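# Drelgate Tabletop Objects

Trudy Baxter | May | 2 comments | 9 shares

Object handling records on a wood-grain tabletop, release 2.

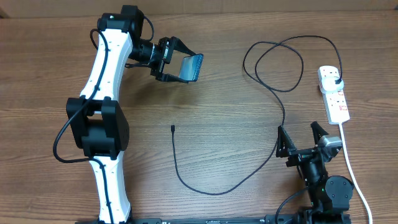 The set holds 836 episodes covering 75 household and office objects. Each episode has one object label, a start position and an outcome code.

## Labels

- `object`: plain name, lower case
- `shape`: flat, round, boxy or irregular
- `colour`: main colour only; grey-blue is its own value
- `surface`: matte, reflective or ribbed (more than one allowed)
- `outcome`: placed, dropped or abandoned

Flat objects with a reflective face were labelled by Harsh Kandpal and checked by Ileana Munteanu. Where the two disagreed, both values are kept, separated by a slash.

## Known problems

Colour values in the Vallitz folder were entered under warmer lighting and lean brown. Nine episodes have no outcome code. Object names in release 1 used American spelling; old scripts that match on `gray` will need changing.

## Licence

Free for research and teaching. Send corrections to Trudy Baxter.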